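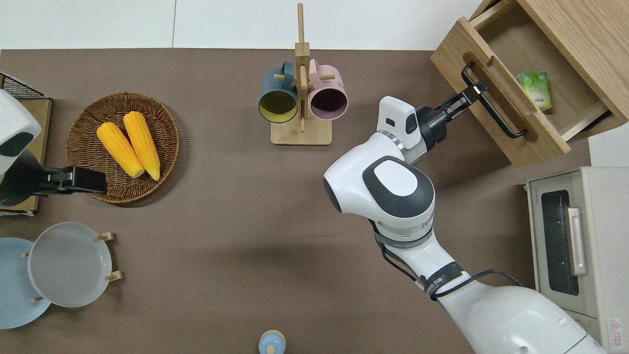 Cokier 433 Bench Top Oil

Penetrating finish for indoor wooden worktops, desks and tables
Supplied by Watinside

Cokier 433 is a blend of plant oils and hard wax for bare or previously oiled timber. It soaks into the surface and cures to a low sheen. It does not form a film, so worn patches can be treated on their own without stripping the whole top.

Suitable for: oak, beech, ash, birch, walnut and most softwoods.
Not suitable for: varnished or lacquered surfaces, melamine, outdoor use.

Preparation
Sand along the grain, finishing with 180 grit. Finer grades close the surface and reduce uptake. Vacuum, then wipe with a dry lint-free cloth. Timber should be below 12% moisture content.

Application
Stir well. Apply thinly with a short-pile roller or a cotton pad, leave for 15 minutes and wipe off all surplus. New timber needs 3 coats, previously oiled timber 2. Allow 12 hours between coats at 20 °C. End grain takes more oil and may need a further coat.

Technical data
Solids by weight: 62%
Coverage: 18 m² per litre per coat
Scrub cycles to first visible wear: 2,000 (in-house test, beech panel, nylon brush)
Full cure: 10 days at 20 °C
Shelf life: 24 months unopened

Colours
Clear, Natural and Meng. Meng is a mid-brown pigmented grade for evening out pale boards – use it for the first coat only and follow with Clear. The earlier Asura tint was withdrawn in June and cannot be matched from current stock.

Safety
Used cloths can heat up and catch fire by themselves. Lay them flat outdoors to dry, or soak them in water and keep in a closed metal container before disposal. Keep away from children.

Pack sizes
250 ml, 1 litre, 2.5 litres

Data sheet prepared by Shaohua Li, Coatings Technical Desk. Sample pots of 50 ml are available to trade accounts on request.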